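Packing and Reusing Cartons: Frequently Asked Questions

Pledell Parcel Depot, counter and drop-off services

Can I send goods in a used carton?

Yes. Used corrugated cartons are accepted if the walls are still stiff, all the flaps are attached and there are no holes. Surface scuffs and marks don't matter. Press a thumb into the middle of each panel. If the panel stays dented, put the carton in recycling.

Do I have to remove the old labels?

Remove or fully cover every old address label and barcode. The sorting line at Larnard reads whichever barcode it finds first, and a parcel with two live codes is pulled out for manual handling. Black marker over a barcode is not always enough. Paper tape or a blank label works better.

What tape should I use?

Clear or brown polypropylene packing tape, 50 mm wide. Masking tape, cloth tape and office sticky tape are refused at the counter. String is refused as well, as it catches in the rollers.

How do I seal the top?

Close the short flaps first, then the long flaps, so that the long flaps meet along the centre. Run one strip down the full length of the seam and carry it 75 mm down each end. Add a strip across each end for anything over 3 kg. The bottom is done the same way, before filling.

The tape lifts at the ends. What causes this?

Usually dust, or cardboard that has been stored somewhere cold. Wipe the panel with a dry cloth, let the carton come up to room temperature and rub the tape down firmly with the flat of the hand. Tape does not bond well to old tape that is already peeling. Take the loose layer off first.

How much filler is needed?

Enough that nothing shifts when the closed carton is tilted. Crumpled paper is fine. Allow 50 mm on all sides for glass or ceramics.

How should I set up a packing table?

Keep the carton being sealed in front of you, flattened stock on one side and tape on the other. Leave room to turn the carton end for end. A second roll within reach saves a trip when the first runs out.
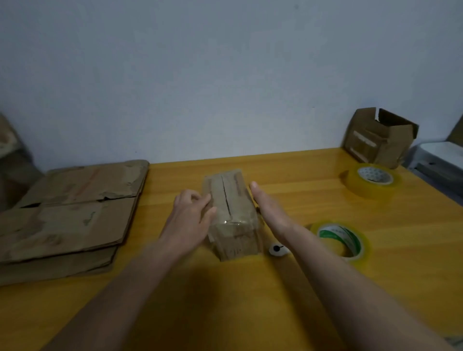
Small carton taped along the centre seam, flattened stock to the left, tape to the right.

How should flattened cartons be stored?

Flat, off the floor and away from outside walls. Cartons left standing on edge tend to bow, and a bowed flap will not close square.

Is there a size limit?

Counter parcels may be up to 1050 mm on the longest side. Larger items go through the Espiritu freight desk.

Do you sell cartons?

Yes, flat-packed. The most common size is stock code 713. Tape is sold by the roll or by the box.

Comments (3)

Jocelyn Baluyot: Does the tape rule apply to padded bags too? Mine was knocked back in August.

Counter staff: Padded bags need the same tape if the self-seal strip has been opened — otherwise no tape is required.

tukura_ceramics: The thumb test is handy. Half my pile went in the recycling.

Related pages

Labelling and barcodes
Fragile goods
Prohibited items
Drop-off hours at Tukura

Contact the counter | © Pledell Parcel Depot | Back to top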